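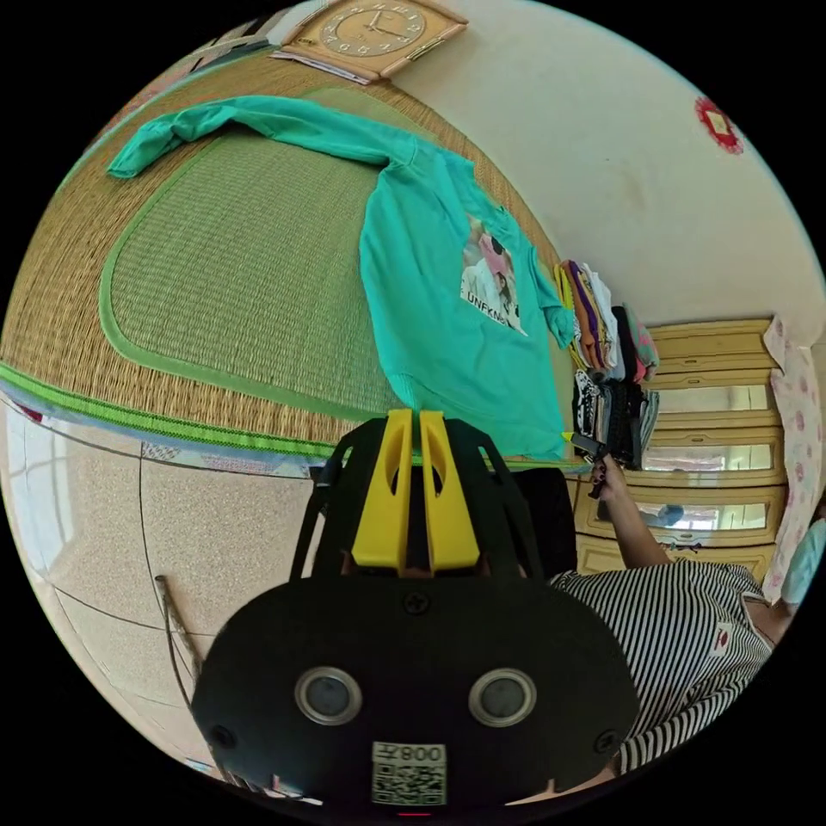 Section 11: Running the garment folding demonstration on an open day

This section covers the folding station only. Read Section 2 (Charging and storage) before you start. Visitors are welcome to try the hand-held grippers once the presenter has finished the first fold.

What you need

One pair of Pikeo hand-held grippers, charged
One long-sleeved top, adult size
A flat surface at bed height with a firm cover, such as a straw mat
The sign-in sheet and the Humitz tablet

Setting up

1. Clear the surface and smooth the cover. Loose bedding catches in the fingers.

2. Lay the top out flat with the front facing up. Bring one sleeve down along its side of the body. The other can stay stretched out until you are ready to fold it.

3. Switch on both grippers and wait until the tablet lists them.

4. Wipe the lenses with the dry cloth from the kit. Do not use window cleaner.

5. Open and close each gripper twice over the bare cover. The yellow fingers should meet along their full length.

Note: If a gripper does not appear on the tablet after a minute, switch it off, move it closer and try again. Error 258 means the storage card is full. Change the card before the next group comes in.

Giving the demonstration

6. Stand at the side of the bed, with visitors at the foot. Keep your sleeves pushed clear of the fingers.

7. Press Start on the tablet and say the name of the task aloud.

8. Pinch the hem near a lower corner with one gripper. Take the matching corner with the other and lift both together.

9. Fold the hem up to the chest, lower it and let go. Pause before you fold in the sleeves. Most people miss the release if you hurry.

10. Press Stop. Leave the finished fold on the surface long enough for those at the back to come forward.

Caution: Keep fingers, hair and lanyards away from the gripper tips. Children may hold a gripper only with an adult beside them.

Caution: Do not pull on fabric that has snagged in a finger slot. Open the gripper fully and ease the cloth out by hand.

Letting visitors try

Give each visitor one gripper first and the second when they are comfortable with the grip. Thick printed graphics are stiffer than the cloth around them, so suggest they start at a hem or cuff.

At the Ollunstead open day in May we ran 19 turns on one charge. Swap to the spare pair if the tablet shows a low battery.

Packing up

Switch off both grippers, close the fingers and return them to the Andrade case, lenses facing the foam. Report any damage to Liv Sæther before the case leaves the building.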